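Search
Enter keyword
Go

The Correction Sheet

5 min read

24 August 2022

The ferry to Clikuddale took 200 passengers in summer and fewer after October, when the upper deck was closed. Nkechi Effiong boarded at Natlow with a folder, a tide table and the third edition of the island guide, which she had been hired to check before the fourth went to print.

The work was simple. Each entry in the guide had a number. She went to the place, confirmed the hours, the fare, the walking time and the condition of the path, and wrote the result on a correction sheet. The publisher paid per entry confirmed. Entries that could not be confirmed were paid at half rate.

Entry 15 was the Cârstea overlook. The guide gave the walk from the landing as forty minutes on a graded path, with a bench at the top and a view of both harbors. Nkechi started her watch at the ticket office and walked at the standard pace. The path was graded as far as the second gate. Past the gate it was loose stone. She noted the distance and the change of surface. At forty minutes she was still climbing.

She reached the top in fifty-eight. The bench faced inland. One harbor could be seen from it, by leaning.

A man was sitting at the dry end with a thermos.

"You're from the guide," he said.

"I check it."

"I wrote that one. First edition." He gave his name as Ladi Lawal. She knew it from the acknowledgments.

"It says forty minutes."

"It was forty minutes."

She wrote down fifty-eight. He watched her do it. She asked if the path had been rerouted, and he said no. She asked if the bench had been moved. He said the old one had faced the water and had been taken out after a storm, and the new one had been bolted to whatever footing was left.

"Which harbor can't you see?" he asked.

"The north one."

"Trees," he said. "They were up to my knee."

She entered: view partly obscured by growth, north side. There was no box on the sheet for when this had happened. She asked how long he had been coming up, and he said every summer, and that it took him most of the morning now.

On the way down she timed the descent, which the guide did not list. It came to forty-one minutes.

Her room was over the Rumex, a guesthouse run by Yetunde Ugwu, whose own entry gave breakfast as seven to nine. Breakfast was six-thirty to eight. Nkechi had corrected this in the second edition and again in the third. 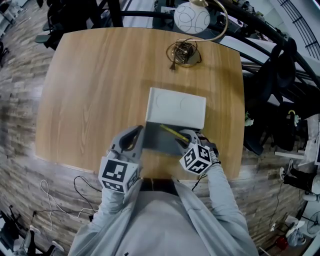 She laid out the day's sheets in order and copied them in ink. Entry 14, museum, closed for repairs, half rate. Entry 16, boat hire, confirmed. For the overlook she had two figures, the printed one and her own, and the rules called for hers. The form allowed one line of remarks. She wrote that the time depended on the walker, crossed it out as not verifiable, and wrote that the surface was uneven past the second gate.

Then she added the descent. It was not asked for and would not be paid.

In the morning she came down at six-thirty. Yetunde put out the eggs and asked if the guide would be right this time.

"I'll send it in," Nkechi said.

The ferry left on schedule. She confirmed that too.

Comments (3)

Titilayo Usman
I used to inspect campgrounds and the half rate for a closed site is painfully accurate. You still had to drive there.

Fongchan Sukprasert
Small point. If the standard pace gives 58 up, 41 down on loose stone seems quick. Otherwise I liked it. Is there more with Ladi?

Titilayo Usman
She might have had a ferry to think about. I took it that only the top part was loose.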